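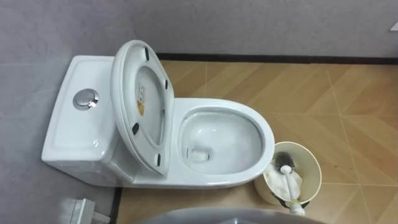

Ottoman (furniture)

An ottoman is a low, padded seat with no back and no arms. Most people use one as a footrest, though it gets called on as a spare chair, a coffee table and a place to hide blankets. I've been writing the furniture entries on this site for a while now and this is the one I've looked forward to most, because I own three of them and my living room is not big.

Name

The word comes from the Ottoman Empire, by way of French. Low cushioned seating was common in Turkish homes, where it ran along the walls of a room, and European buyers took a liking to it in the eighteenth century. The early European versions were a lot larger than what we'd call an ottoman today. Some were closer to a backless sofa, and there was a round kind with a padded post in the middle that you'd see in hotel lobbies and theatre foyers (I still love those, and I'd put one in my hallway if it would leave any room for a person to get past).

Over time the piece shrank. By the twentieth century it had mostly settled in front of the armchair, where it has stayed.

In Australia you'll hear "footstool", "pouffe" and "ottoman" used for much the same thing, often by the same person in the same sentence. In Canada a "hassock" might turn up too, usually from somebody's grandmother. Furniture people do draw lines between them, and I'll have a go at that next.

Ottoman, pouffe or footstool?

A footstool is the smallest of the lot. It has legs, it's light, and you wouldn't want to sit on most of them for a whole film.

A pouffe is a stuffed cushion with no frame inside. It sits straight on the floor and sags a bit with age. Leather ones from Morocco are often sold empty, so you do the stuffing yourself. Mine is full of old towels and one doona cover and it's perfectly comfortable!

An ottoman has a frame, usually timber, with webbing or a solid deck over the top and then foam. It may have legs or it may go right down to the floor. If it opens, it's a storage ottoman. If you buy it with a matching chair, the shop will call it a chair-and-ottoman set and charge you accordingly.

Main types

Storage ottomans have a hinged or lift-off lid with a hollow box underneath. The hinge is the part to look at before you buy. A soft-close hinge holds the lid on its way down, and if you've got small kids that's worth paying extra for. The lift-off kind has no hinge to break, but then you're standing there holding a lid and looking for somewhere to put it. The Vamamar is a lift-off one with a tray built into the underside of the lid, so you flip it over and there's your table. I thought that was a gimmick until I borrowed one for a weekend.

Cocktail ottomans are the big flat ones meant to replace a coffee table. They're firm on top and usually square or rectangular. You'll need a tray for drinks, and a steady one.

Cube ottomans are small and cheap and easy to shove under a desk. The Mindance cube, which I've got two of, folds flat when it's empty. The panels are held up by the lid, so it feels a touch wobbly if you sit right on the edge.

Bench ottomans are long and narrow and go at the foot of the bed. They're handy for putting your socks on, and for the clothes that are too clean for the wash and too worn for the wardrobe.

Bed ottomans unfold into a single bed. The mattress is thin, as you'd expect. Fine for a night or two, and I say that as someone who did 6 nights on a Lorance one while the spare room was being painted.

Size and height

For a footrest, the usual advice is that the top should be level with the seat of your chair or a little below it. Higher than that and your knees start to complain. Foam squashes down once your legs are on it, so a soft ottoman can start out slightly tall and end up just right.

If it's standing in for a coffee table, people often go for something two-thirds the length of the sofa. I've broken that rule in both directions and lived. Leave yourself enough space to walk between the two without going sideways.

Materials and care

Leather wipes clean and wears nicely, though feet are hard on it and the middle will go shiny. Keep it out of direct sun, which dries and fades it. Velvet looks gorgeous and shows every mark. Woven fabrics with a bit of pattern are the most forgiving, and if the cover zips off you're laughing. Check the care tag before it goes anywhere near the washing machine, as some zips are only there so the maker could get the foam in.

Turn the cushion if it's loose. Fixed tops can't be turned, but you can rotate the whole ottoman every so often so the same corner isn't copping it all year.

The Paulauskas range is one I get asked about a fair bit. Those have a slatted base where most have webbing, so they're heavier to lift and firmer to sit on. My back prefers it. My cat doesn't.

Buying second-hand

Ottomans turn up used all the time, often after the sofa they came with has gone. Press down in the middle and feel for the deck underneath. Open the lid and have a good sniff. Wobbly legs are usually only screwed in and can be tightened or swapped, and a tired cover can be redone at home with a staple gun, since the shape is about the simplest in upholstery.

See also

Footstool
Pouffe
Hassock
Daybed
Blanket box

Last updated December 5, 2023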